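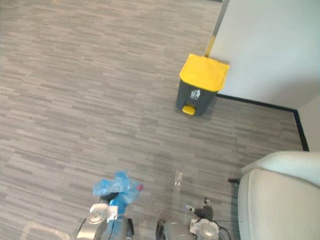 Clerketti 2 review: a task planner that finally copes with two arms

We have been running Clerketti 2 on our two-armed machine since September, mostly on tidying jobs: pick up litter, carry it to a bin, get the lid open, drop it in. The first version planned one arm at a time and left the other parked. The new one gives both arms a share of the work, and that was the reason we paid for the upgrade.

Setting up took most of a Wednesday. The installer is fine, but the calibration wizard wants the head camera and both wrists in a fixed order and won't let you go back a step.

Planning is the strong part. You write a task as a short list of goals and it works out which arm does what, and when. Holding an item in each gripper while the base drives is now a single tick box – in the old version it took us 176 lines of script. Replanning after a failed grasp is quick enough that I stopped timing it.

Perception is weaker. The bundled detector, Plastia, is good with coloured bags and solid shapes. Clear bottles are another matter, and on striped carpet it lost nearly a third of ours. We swapped in Dadiddale for the segmentation and kept Plastia for the bin, as a yellow lid gives it no trouble. The two share a message format, so the change was painless.

Pedal bins need their own skill. There is one in the library, credited to Dönmez, and it worked after we lowered the approach speed. The default is too brisk near a wall.

The log viewer is poor. It shows 200 events and then drops the oldest without a warning, so long runs have to be exported as you go. The manual doesn't mention this.

Support answered within a day each time. I'd buy it again for the planner, and budget for a different detector if you handle anything see-through.

Score: 6 out of 10 as shipped, higher with the detector replaced.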